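The Blue Cup

My aunt's flat in Clekgate was on the third floor, and the lift had a notice on it that had been there so long somebody had drawn a moustache on the handwriting. So I walked up with a roll of bin bags under one arm and a box of teabags under the other, and by the time I reached her door I was already cross, which I think was a help. It's hard to be weepy when you can't breathe.

Makis had got there before me. He was sitting on the top stair with his coat on, eating a cheese roll out of the paper.

"I haven't got a key," he said.

"You've had a key for years."

"I've got a key to the old lock."

That's my cousin for you. He is forty-four and has a mortgage and a very good job in drains, and he'd come to clear his mother's flat without a key, a box or a pair of gloves. He had brought me a roll as well, though, so I let him off.

I should say how we're cousins, as people always ask. My mother is Sharada Menon and she came to Skitdale to be a nurse, and shared a room there with Kazimiera Pietrzak, who had also come to be a nurse and gave it up after one winter to marry a Greek with a chip shop. So Kazimiera wasn't my aunt at all, and Makis Rallis isn't my cousin, but I called her Auntie Kazia before I could say much else and nobody ever put me right. I took my own husband's name when I married and then kept it when I stopped being married, so I'm Meenakshi Pillai, he's a Rallis, she went back to Pietrzak when old Rallis died, and the woman at the housing office had to have it all drawn out for her on the back of an envelope.

The housing office wanted the flat empty by 1 November 2018, swept and with the keys in an envelope. We had left it very late. I'd been saying all through October that I'd make a start, and Makis had been saying he'd wait for me to make a start, and there we were with one day to do it in and a van coming at four.

We did the bedroom first, to get it over with. She had 12 cardigans and they were all the same green. I held one up and Makis said, "Put it in the bag, Meena, quick," so I put it in the bag, and then I took it out again when he'd gone for a wee and sat on it. I've got it on now, as it happens. The sleeves come down past my knuckles.

Then the hall cupboard, which was carrier bags full of carrier bags, an ironing board and a tin of paint marked NOT THIS ONE. Then the front room. The sofa was going to Aravind Suvarna downstairs, who'd been good to her, fetching her paper and so on, and he came up with his sleeves rolled and looked at it and looked at the door.

"How did she get it in?" he said.

"Before they changed the door," said Makis.

"When did they change the door?"

"When they changed the lock."

It took the pair of them the best part of an hour. They had it on its end, they had it on its back, they took the feet off and couldn't find anywhere to put the feet, and at one point Aravind was on the landing and Makis was in the flat and the sofa was wedged between them like a cork and they were having to shout to each other over the top. I made tea. I couldn't get Aravind's to him, so I drank it.

That left the kitchen, and I'd been walking past the kitchen all morning with my head turned.

I grew up in that kitchen, more or less. Mum did nights, and on nights I went to Auntie Kazia's, and she'd sit me up at the table with whatever she was making and let me ruin some of it. She talked the whole time. She told me about the river where she grew up, and the priest who fell in it, and how to tell if a melon was lying to you. She gave me my milk in a blue plastic cup, and it had to be that cup. There'd been a set once, out of a picnic hamper from Unnithan's, the hardware shop on the corner that sold everything from mousetraps to wedding cards, and the others had gone off to wherever picnic cups go. Makis and I fought over the last one like cats. He bit me for it when I was nine. I've still got the mark if you look in a good light, and I make sure he looks in a good light every Christmas.

In the end she settled it by saying the cup belonged to neither of us. It belonged to Tonness.

Now, Tonness was somebody she'd made up. I don't know where she got the name. He was a very small man who lived behind the cooker and did jobs in the night, and if the cup was left out for him he'd do them properly, and if it wasn't he'd do them badly. Any sock that went missing was Tonness. When the clock stopped, Tonness. When old Rallis came home late from the shop smelling of something other than chips, she'd say in a loud voice that Tonness had been waiting up for him with a rolling pin. So after we'd had our milk, turn and turn about, the cup was rinsed and put out on the table for the little man, and it had to go on its mat, dead in the middle, and woe betide you if you shoved it to one side.

I used to get up in the night to check on it. I never once caught him at it. I did once catch her, in her dressing gown in the dark, sitting at the table with her hand round the cup, and she said, "Go to bed, he's shy," so I went to bed.

Well, I did the kitchen. I did the drawers first — forks, string, candles, a great many rubber bands — and then the high cupboards, standing on a chair, with Makis holding the chair and telling me things about water pressure. He took the pans down to his car. I wrapped the good plates in newspaper for Mum, who'd said she didn't want anything and then rung back to say perhaps the plates. The fridge we'd emptied in the week. I did the top of the cooker and the front of the cooker, and I'm not ashamed to say I had a look behind it with the torch on my phone. There was a pencil and a lot of fluff.

"Any sign of him?" said Makis, coming back in.

"He's moved out."

"Can't blame him. Have you seen what they're asking for these flats?"

And we laughed much more than it deserved, the way you do, and then he had to go and stand in the bathroom for a bit with the tap running.

I hadn't found the cup, you see. I'd been through every cupboard and I hadn't found it, and I'd told myself that was that, it had gone out with the rubbish years ago, it was a bit of plastic. I didn't say anything to him. I found out afterwards he'd been looking too, and not saying anything to me.

The van came early, naturally, with a lad who wanted to know if the table was going. I said yes, no, give us a minute. I went down to show him where he could park without upsetting number 21, who had views, and I was gone as long as it takes to have that conversation, and when I came back up there was no one about and I went into the kitchen to get my bag.

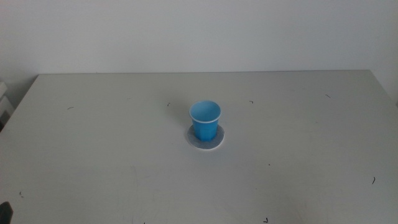

"Makis?" I said.

He put his head round the door. He had a bin bag in each hand and his glasses on top of his head.

"Was that you?"

"Was what me?"

I pointed. He came and stood next to me and let go of the bags. He's a terrible liar, he always was, his ears go pink, and I looked at his ears and they were the same colour as the rest of him.

"Where did you find it?" he said.

"I didn't find it. I've been downstairs with the van."

"Well, I've been in the bathroom. I've been doing the cabinet. She's got cough mixture in there older than the lad with the van."

We both thought of Aravind at the same time. We went down and knocked, and he was sitting on the new sofa, which had no feet on yet, so that his knees were up by his chin. He said no, he'd not been back up, he'd done his shoulder in, and what cup? Then he asked did we want a biscuit, and we said no and then had several.

I rang Mum from the landing. I thought she might have had it all along, and given it back somehow, or told somebody to. I hadn't worked out how. She listened to the whole thing and she was quiet for a bit and I could hear her telly going.

"Is it on its mat?" she said.

"Yes."

"In the middle?"

"A bit off."

"Then it wasn't Kazia," said my mother. "She'd have had it straight," and she asked me whether I'd been careful with the plates.

The lad took the table at ten to four. He was very nice about it, he waited while I lifted the cup off and then the mat, and he didn't ask. Makis swept the floor. I went round the windows. We locked up with my key, and then had to unlock again when we remembered the sofa feet, which were in the airing cupboard, and I'd like to know who put them there as well.

Down in the car park we had the conversation about who should have it. I said he should, she was his mum. He said I should, he'd bitten me for it. We went back and forth like that with the wind coming straight through the cardigan, and there was one moment, I promise you, when I thought we were going to have a proper fight, two grown people with 70 miles to drive between us, over which one was going to be made to take it home.

So we take turns. He has it from spring and I have it from autumn, and we hand it over in the café at the services, wrapped in a tea towel. His wife thinks we're daft. I haven't got a table as big as Auntie Kazia's, only the little drop-leaf in the back kitchen, but I put the mat down on it last thing and the cup on the mat, and then I turn the light off.

My clock's been keeping very good time. I've lost a sock, though.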